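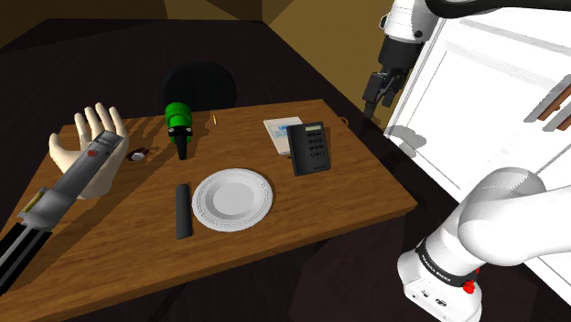
Đặng says to leave the fingers until last and do the thumb first, so you can try the glove on while you still have some patience left. I followed that, the thumb came out great, and then the fingers went wrong anyway.

4 min read

Search the community Type a topic or a name

Holes between the fingers on my first pair of gloves – help?

posted by mapleandmoss

I've knit plenty of hats and a few pairs of mittens, so I figured gloves would be mittens with extra steps. The pattern is the Bimenden glove, the plain one with the ribbed cuff. It has you cast on 40 stitches, rib for 18 rounds, work the thumb gusset, and then split for the fingers once you reach the base of the pinky. I'm using the worsted weight from Prustmont in a sort of oatmeal color, on double points.

Up to the split everything looked like the sample. Then I did the pinky and there was a gap at the bottom of it. I told myself it would close up when I did the ring finger. Now the ring finger is done too and I have a gap on both sides of it, big enough that I can poke a pencil through. The pattern only says "pick up 2 sts at base of previous finger" and I did pick up two, I checked.

Also my index finger (on the other glove, I got ahead of myself) is too short. It looks fine flat but when I bend my hand the tip pulls. Do I rip it back or is there something I can do at this stage? These are for my sister and she does a lot of driving in the cold, so I'd like them to fit right. She's coming over Sunday and I was hoping to have at least one to show her!

Elżbieta Walczak

Every glove has those gaps, so please don't rip anything out yet. You're asking one piece of yarn to go around a corner it doesn't want to go around, and the stitches on each side stretch to cover for it.

What I do is pick up more than the pattern tells me to. If it says two, I pick up four, and on the very next round I knit the outer ones together with their neighbors so I'm back to the right count. That pulls the corner in. When you pick up, go into the leg of the stitch itself and twist it. If you grab the loose strand that runs between the fingers you just make the strand looser, and I suspect that's what happened to you.

For the ones you already finished, leave yourself a long tail next time, but for now cut a fresh piece of the same yarn and go in from the inside with a blunt needle. Work around the hole in a circle, catching one leg of each stitch, and snug it gently. Don't yank or you'll get a pucker that your sister will feel every time she grips the wheel. Then go across once in the other direction and weave in the end. After a wash you'll have trouble finding the spot.

On the short index finger – yes, rip back, but only the tip. Undo the decreases, put the stitches back on your needles and knit three or four more rounds. I measure with the hand curled a little, as if holding a mug, and start decreasing when the knitting reaches the middle of the fingernail. Measuring flat gets me a short finger every time. If you can get your sister to try it on before you close the tip, so much the better. My index finger is a good bit shorter than my daughter's, even though we wear the same size in the store.

One more thing, check which finger you've been treating as which. The ring and index are close enough in a lot of patterns that people swap them, and then one is tight and the other is baggy.

tollhousetess

i just sew the holes shut. been doing it for years, no one has ever complained

also try wool with more grip to it if you make another pair, the Clorkden one comes in 50 gram balls and it's kind of scratchy but it fills in nice when you wash it. superwash just grows and grows

mapleandmoss

Thank you both! I looked with a flashlight and I did pick up the strand between, both times. Used the circle trick on the pinky last night and it closed right up. The ring finger puckered a little so I took it out and did it over, looser, and it's okay now. Going to try the four-stitch thing on the middle finger tonight.

Tess, mine is superwash, so I guess I'll find out. Should I make the fingers a tad short to allow for that, or would you leave them?

tollhousetess

leave them. block one and see first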